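핸드 그리퍼 작업대 증설 계획 – 사진과 구매 메모

식탁 차림 작업대를 내년에 늘리기로 하면서 무엇을 사고 무엇을 그대로 쓸지 정리한 페이지입니다. 사진은 세 장이고, 사이사이에 품목별 메모를 붙였습니다. 금액은 모두 부가세 별도입니다. 견적 원본은 공유 폴더의 '증설' 아래에 있고, 이 페이지에는 결정에 필요한 내용만 옮겼습니다.

내년 장비비로 잡힌 금액은 2,000만 원입니다. 그리퍼와 추적 장비가 대부분을 가져가고, 나머지로 작업대, 케이블, 식기, 소모품을 해결해야 합니다. 인건비와 저장 장치는 다른 항목에서 나가므로 여기서는 다루지 않습니다. 그리퍼와 추적 장비는 카르틱 헤라트, 작업대와 소품은 피유미 비스와스가 맡습니다.

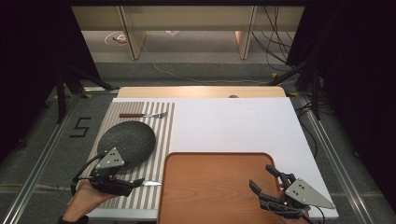
5번 작업대. 왼쪽 그리퍼로 나이프를 잡고 있고, 오른쪽 그리퍼는 쟁반 위에 있음.

그리퍼
작업대 하나에 좌우 한 쌍이 기본입니다. 예비품은 작업대마다 두지 않고 공용으로 둡니다. 작업대마다 예비를 한 쌍씩 두는 안도 계산해 보았는데, 추적 장비를 살 돈이 남지 않아서 접었습니다.

견적은 Fometti와 Baird 두 곳에서 받았습니다. Fometti는 완제품을 쌍으로만 팔고, Baird는 몸체와 손가락을 따로 팝니다. 처음 살 때는 Fometti가 쌉니다. 손가락만 바꿀 일이 많다면 Baird 쪽이 유리한데, 교체 주기를 아직 기록해 두지 않아서 어느 쪽이라고 말하기 어렵습니다. 8월부터 손가락을 교체할 때마다 날짜와 사유를 적고 있습니다. 그 기록이 어느 정도 쌓인 다음에 결정합니다.

납기도 다릅니다. Fometti는 재고가 있으면 바로 보내고, 없으면 다음 생산분까지 기다려야 합니다. Baird는 주문 생산이라 항상 같은 기간이 걸립니다. 일정이 급한 첫 작업대분은 Fometti 재고를 먼저 확인하고, 급하지 않은 예비품은 Baird에 넣는 방법도 있습니다. 다만 두 회사 제품을 섞으면 마커판 고정 구멍의 위치가 맞는지부터 봐야 합니다. 도면은 두 곳에 모두 요청했고 Baird 것만 도착했습니다.

수리 조건은 계약서에 따로 넣습니다. 지난번에는 왕복 운송비를 누가 내는지 정하지 않아서 고장 한 건을 처리하는 데 메일이 여러 번 오갔습니다. 이번에는 보증 기간 안의 고장은 판매사가 운송비를 부담하는 것으로 요구합니다.

마커판
그리퍼 위에 올리는 삼각형 판은 그리퍼 견적에 포함되지 않습니다. 형상이 단순해서 외부 가공으로 맡기면 되고, 점 무늬 인쇄는 가공과 별도로 발주합니다. 판을 예비로 만들 때는 인쇄도 같은 수량으로 주문해야 합니다. 한쪽만 남으면 쓸 수 없습니다.

손가락 패드
소모품으로 분류합니다. 장비비에서 첫 물량을 사고, 그다음부터는 운영비로 넘깁니다. 패드 13개를 첫 물량으로 잡았습니다. 홀수인 이유는 Fometti의 묶음 열두 개에 측정용 견본 하나를 더했기 때문입니다. 견본은 작업에 쓰지 않고 치수 비교용으로 보관합니다.

나사는 규격을 하나로 통일해 주문합니다. 지금은 길이가 다른 나사가 한 통에 섞여 있어서 교체할 때마다 재 봐야 합니다. 통을 나누고 겉면에 규격을 적는 일은 구매와 상관없이 이번 달에 끝냅니다. 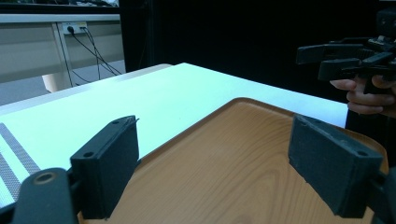
최종 수정: 2023년 9월 14일 목요일

패드 모서리에 닳은 자국과 먼지 낀 부분이 보입니다. 이 정도를 교체 대상으로 볼지는 아직 기준이 없습니다. 카르틱 헤라트가 새 패드와 사용 중인 패드의 두께를 재서 기준안을 내기로 했습니다. 눈으로만 판단하면 사람마다 교체 시점이 달라지고, 그러면 연간 소요량을 계산할 수 없습니다.

추적 장비
Clidar에서 받은 견적은 카메라, 거치대, 동기화 장치, 설치비로 나뉘어 있습니다. 이 가운데 설치비는 빼 달라고 했습니다. 기존 작업대를 우리 손으로 세웠고 같은 방식으로 하면 됩니다. 대신 보정용 기구는 빌리지 않고 삽니다. 작업대가 늘면 보정 횟수도 늘어나고, 대여는 날짜를 맞추기가 번거롭습니다.

설치비를 뺀 뒤에도 작업대 하나당 300만 원이 넘는 금액이 남습니다. 거치대를 Clidar 제품 대신 일반 삼각대로 바꾸면 줄어들지만, 높이를 다시 맞추는 시간이 들어갑니다. 거치대는 한 대만 빌려서 이틀 정도 써 본 뒤에 판단합니다. 소프트웨어 사용권은 작업대 수가 아니라 컴퓨터 수로 계산되므로, 컴퓨터 한 대로 작업대 두 곳을 처리할 수 있는지도 함께 확인합니다.

작업대와 바닥
상판은 흰색을 유지합니다. 색을 바꾸면 기존 기록과 조건이 달라지므로 값이 더 싼 회색 상판은 후보에서 뺐습니다. 크기도 지금 것과 같게 주문하고, 모서리 가공은 판매처 기본 사양으로 합니다. 상판 높이를 조절하는 다리는 비싸서 사지 않습니다. 키 차이가 큰 작업자끼리 교대할 때 불편하다는 의견이 있었고, 이 문제는 발판으로 먼저 해결해 봅니다.

작업대 번호는 지금처럼 바닥에 테이프로 표시합니다. 표지판을 세우자는 제안도 있었으나 카메라 시야에 걸릴 수 있고 돈도 듭니다. 테이프는 검은색과 노란색을 넉넉히 사 둡니다. 가구를 옮긴 뒤에는 위치 표시를 새로 붙여야 하고, 그때마다 테이프를 찾아다니는 일이 없어야 합니다.

뒤쪽 커튼은 추가로 주문합니다. 기존 것과 색이 같은지 원단 견본을 먼저 받습니다. 커튼 봉은 천장 고정형과 스탠드형이 있는데, 건물 관리실의 답을 받기 전까지는 스탠드형으로 계산해 둡니다.

전원과 케이블
멀티탭, 연장선, 케이블 덮개는 Volteo에서 한꺼번에 삽니다. 케이블은 40개를 주문합니다. 길이는 두 종류로만 정하고, 길이별로 끝에 색 띠를 감습니다. 지난 구매 때는 값만 보고 여러 길이를 섞어 샀다가 짧은 것이 남았습니다.

바닥을 지나가는 선은 모두 덮개 아래로 넣는 것이 원칙입니다. 덮개는 사람이 다니는 쪽부터 깔고, 선반 아래처럼 발이 닿지 않는 곳은 다음 순서로 미룹니다. 멀티탭은 책상 앞판에 고정하는 형태를 그대로 쓰고, 작업대마다 스위치를 따로 둡니다. 한 곳을 끄려고 옆 작업대까지 끄는 일이 없게 하려는 것입니다.
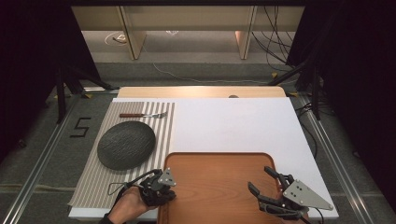 소품 예산은 피유미 비스와스가 세트 단위로 다시 짰습니다. 접시, 포크, 나이프, 매트, 쟁반을 한 세트로 묶고, 작업대마다 쓰는 세트와 보관하는 세트를 구분합니다. 낱개로 사면 중간에 단종된 품목이 생겼을 때 나머지와 맞지 않습니다. 매트는 접시와 함께 크기를 봐야 합니다. 지금 쓰는 짙은 회색 접시는 줄무늬 매트의 폭을 거의 다 차지하고, 포크는 그 위쪽에 가로로 놓입니다. 접시를 더 큰 것으로 바꾸려면 매트도 같이 바꿔야 하므로, 이번에는 둘 다 같은 치수로 추가 주문합니다. 나무 손잡이가 달린 포크도 그대로 갑니다. 쟁반은 테두리가 올라온 나무 제품으로 하고, 색 차이는 어느 정도 허용합니다.

장갑
검은색으로 통일하고 치수별로 삽니다. 한 가지 치수만 두었을 때 손이 작은 사람은 손가락 끝이 남아서 그리퍼를 잡기 불편하다고 했습니다. 치수별 수량은 작업자 명단을 받은 뒤에 정합니다. 세탁해서 다시 쓸 수 있는 제품과 일회용을 비교 중이고, 세탁을 누가 할지 정해지지 않으면 일회용으로 갑니다.

이번에 사지 않는 것
식탁 차림용 로봇 팔은 제외했습니다. Fometti에서 그리퍼와 묶은 할인 견적을 보내왔지만, 팔을 넣으면 작업대 증설을 할 수 없습니다. 새 선반도 사지 않습니다. 낮은 선반의 칸을 비우면 예비 부품 상자가 들어갑니다. 작업용 의자는 총무 쪽 비품 구매에 포함되어 있어 목록에서 지웠습니다.

구매 순서
1. 상판, 커튼, 테이프
2. 전원 장치와 케이블 (Volteo)
3. 그리퍼 한 쌍과 마커판
4. 추적 장비 (Clidar)
5. 소품 세트와 장갑
6. 공용 예비 그리퍼

앞의 두 항목은 견적 유효 기간 안에 발주합니다. 세 번째는 도면 확인이 끝나야 넘어갈 수 있습니다. 예비 그리퍼는 다른 항목을 다 사고 남은 금액으로 정하며, 모자라면 손가락과 패드만 예비로 둡니다.

확인할 것
Fometti 도면 도착 여부. Clidar 거치대 대여 날짜. 커튼 봉 고정 방식에 대한 관리실 회신. 패드 교체 기준안. 작업자별 장갑 치수.

그리퍼와 추적 장비에 관한 질문은 카르틱 헤라트, 나머지 품목은 피유미 비스와스에게 보내 주십시오. 견적서를 새로 받으면 파일 이름 앞에 회사 이름을 붙여서 '증설' 폴더에 올려 주십시오.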